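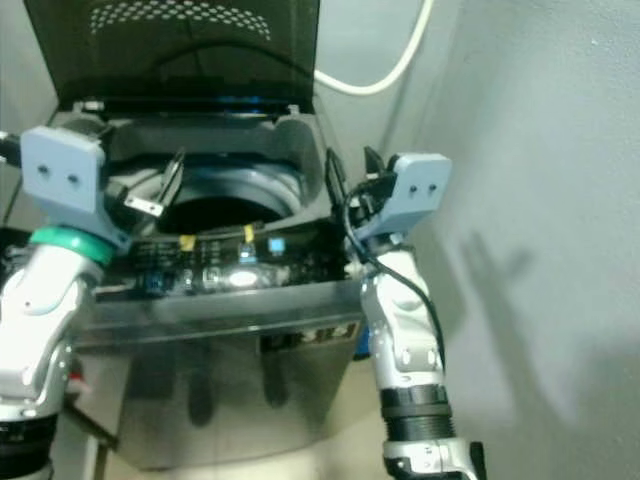 Biljana Spahić held that the fingers were too short, and that no amount of tuning would make up for it. The drum was deep. A sock at the bottom of it lay farther down than the plate on the left finger could go before the housing met the rim, and she had said as much in writing, in the shared log, under the heading Reach.

Emilian Pîrvu read the entry twice and closed the log.

The workshop at Skonanley had one washing machine, and the members used it for shop rags and aprons. He had booked it for the whole of Sunday. The booking sheet was taped to the door and said 20 February 2022, E. Pîrvu, arms. Under that, in a different pen, somebody had asked whether the rags would be done by Monday.

He ran the homing routine. The left arm finished first and waited. The right arm had a slower shoulder, a used joint bought from Tóth in May with a gearbox that clicked at one point in its travel. He had mapped the click and told the controller to pass through that angle at half speed. It added a pause to every reach. In the log he called it the hesitation, and Biljana had corrected this to backlash compensation.

The first test was a dry reach with nothing in the drum. Target depth was set from the deck, tool angle steep, gripper open. The left arm went over the rim and down, and stopped when the current limit tripped at the wrist. He backed it out, raised the limit by a small step and sent it again. It tripped at the same height.

He typed: Contact, housing to rim, left. Repeatable.

She answered from Utimstead within a minute. She kept the log open on Sundays.

Longer fingers, she wrote.

Longer fingers flex, he wrote.

Then thicker.

Thicker doesn't fit between the cloth and the drum wall.

There was a gap in the log after that. He used it to check the cable on the right arm, which had to clear the elbow at full bend. It did. He printed the clearance on a strip of tape and stuck it to the bench.

Her next entry was a drawing, done with a mouse. It showed the wrist rolled a quarter turn, so that the narrow side of the housing faced the rim. The finger entered at a slant and followed the wall down. She had marked no dimensions. Beneath it she had written: You have been going in like a spoon.

He looked at the drawing for some time. The quarter turn put the cable on the inside of the bend, where it would rub. It also changed the direction in which the gripper opened, and every grasp he had recorded since the autumn assumed the old direction. There were 1,648 of them. He had labeled each one by hand, at the kitchen table, with the radio on.

He copied the recordings to a second drive before doing anything else. Then he wrote a transform that rotated the tool frame, applied it to a set of 500, and played them back in the simulator at four times normal speed. The small gray hand opened and closed on small gray cloths. In 19 of the 500 the finger passed through the drum wall. He listed those by number and set them aside.

On the real arm he went slowly. He rolled the wrist, taped the cable back along the forearm and sent the reach with his palm on the stop button. The finger went over the rim at a slant and down along the wall. The current trace stayed flat. It went past the height where it had tripped and kept going, and the motor note dropped a little as the sound came up out of the drum.

It stopped where he had told it to stop. He put a ruler in beside it and read the distance left to the bottom.

He went to the rag bin and picked out a blue one with a torn hem, dropped it in and sent the reach again. The gripper closed. The arm came up with a corner of the cloth, and the cloth stretched, and slid, and fell back.

He typed: Depth reached. Grasp marginal. Cloth slips at plate, suggest rubber facing. Spahić wrist roll adopted.

He deleted the last sentence, then put it back.

The reply took longer this time.

What about the 1,648, she wrote.

Converting. 19 bad in the first 500.

Send me the bad ones, I'll relabel.

He sent them. There was rubber sheet in the Losholm cabinet, left over from a pump job, and he cut two pieces the width of the plate and glued one on. The tube said to clamp it for an hour. He clamped it, set the timer on his phone and took the blue rag out of the drum by hand. Then he put the rest of the rags in, moved both arms to their parked position, lowered the lid and started the wash.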